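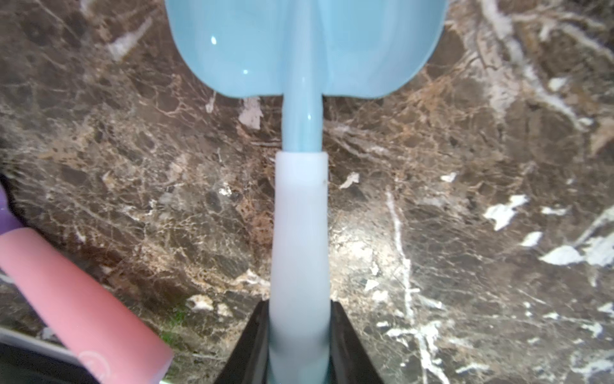

**Bramthorpe, August 21, 2023**

Hi everyone,

Back from the lake with sand in both shoes and a trunk full of bags! I meant to answer the post from the new member last week, but we were out on the shore road by then and the phone signal gives up well before the water does. I'll quote it so nobody has to dig.

> Hello all, I joined in the spring and have mostly been reading. I have a few jars of sand from vacations and would like to get more serious. Three things I can't work out from the archive:
>
> 1. How much should I collect at each spot? Some of you swap tiny vials and some of you seem to fill coffee cans.
>
> 2. Do you wash it? I rinsed one from a salt beach and it came out looking duller than before, and now I'm scared to touch the others.
>
> 3. Is lake sand worth bothering with? Nearly everything in the swap list is ocean or volcano. We're inland and the closest real beach is Skarora.
>
> Thanks, and sorry if these get asked every year.

They do get asked every year, and I love it every year, so please don't be sorry. I'll go backward and start with the third one, which is the one I can't stop talking about.

**Lake sand**

Yes! Yes, it's worth bothering with! We live 152 miles from Skarora and have now made that drive more times than my car would like. The main beach is pale tan and at first look there's nothing to it, just clean quartz, the kind of sand you'd put in a sandbox. Then you walk north past the boat ramp and there are dark purple streaks right at the top of the wash line. That's garnet, with black magnetite mixed in. The waves carry off the light grains and leave the heavy ones behind, so after a windy day the streaks can be as thick as your finger, and after a calm week you may not find them at all. Go the morning after a blow.

Under my old Kassab scope at low power the garnets are pink, and a few are so clear you can see straight through them to the grain underneath. I had a kid at the library table ask me if they were candy.

I'd also say don't skip the creek mouths. The one south of the campground has rough grains, lots of flat shiny mica, and bits of orange feldspar that haven't had time to get rounded off. It's a five-minute walk from the main beach and looks like a different state. I keep the two side by side in my tray and they start more conversations than anything I own from the tropics.

**How much to take**

For your own shelf, a sandwich bag a third full is plenty. For trading, I like to bring home enough to fill 16 vials of the small size, and that's still less than a coffee mug. Past that you're just storing a beach in your garage (I have done this, my back can tell you all about it).

Check the rules before you scoop. Plenty of parks don't allow you to take any sand at all, even a pinch, and some countries take it very seriously at the airport. At Skarora the town beach is fine with small amounts, and I asked again at the office this month to be sure. The nature area across the inlet is a firm no. When I can't find a rule posted I ask somebody, and if there's nobody to ask, I leave it.

As for tools, you don't need to buy a thing. A big spoon is good. A shiny plastic toy scoop is good too. The only thing I'd steer you away from is a rusty garden trowel, and I say that as the proud owner of one sample with little orange flakes in it that I spent a whole evening trying to identify.

Skim the top half inch if you're after the dark layers. If you dig down you mix everything together and lose the streak. For plain beach sand it doesn't matter so much, but do write down what you did. My label has the place, the date, how far from the water, and one line on the weather. I used to skip the weather line and now I miss it on every old vial.

**Washing**

Your salt beach sand probably looked brighter wet in the pan than it did dry, and that fools all of us. Wet sand always looks richer. Compare dry with dry before you decide you've ruined it.

What I do with ocean sand:

- Fill a jar a quarter full, add tap water, swirl, pour off the cloudy part. Do that until the water stays clear.
- Last rinse with distilled water, so you don't leave hard water spots on the grains.
- Spread it on a coffee filter on a plate and let it dry by a window. Two days in summer, longer in November.
- No oven for anything with shells or coral in it. Low heat won't hurt quartz, but I've quit using the oven completely on account of the smell.

And always keep a pinch unwashed! If it's a star sand or anything else with tiny shells, I'd go very easy on the swirling. Those points snap off.

Lake sand needs much less. One swirl gets rid of the silt and the bits of leaf. Creek sand can be truly filthy and may need a whole afternoon, but the mica at the end is so pretty.

I do sift some of it. A 40 mesh sieve splits the Skarora north sand very nicely, with most of the garnet dropping through and the tan quartz staying on top. Some people on this list think a sifted sample isn't a true sample, and they have a point, so I mark mine "sifted" and always offer the plain version too.

**Swap news, while I have you**

I logged number 823 on this trip. It's from a gravelly little cove on the east side that I'd driven past for years, and it's greenish, and I don't yet know why. My guess is epidote. If anybody wants to look at it under something better than my scope, I'll gladly mail you a vial, no trade needed.

I can also offer Skarora north (plain or sifted), Skarora creek mouth, and a small amount of the black from Erkero that came to me in a trade last winter. The Erkero is lovely and very fine, and it sticks to a magnet like fur. I only have a few vials of it left, so one per person please.

What I'm hoping for is river sand. Any river, really, but I'm short on anything from the desert Southwest. Pink would make my year.

Reply to me off list with your address and which ones you'd like. Tape the lids on anything you send, and please put the vial inside a second bag. The last envelope that came here had a hole in one corner and the mail carrier and I both got a surprise.

To our new member: tell us what's in those vacation jars! Even if the label just says "beach, with Mom," I'd still like to hear about it.

Happy digging,
your Bramthorpe sand person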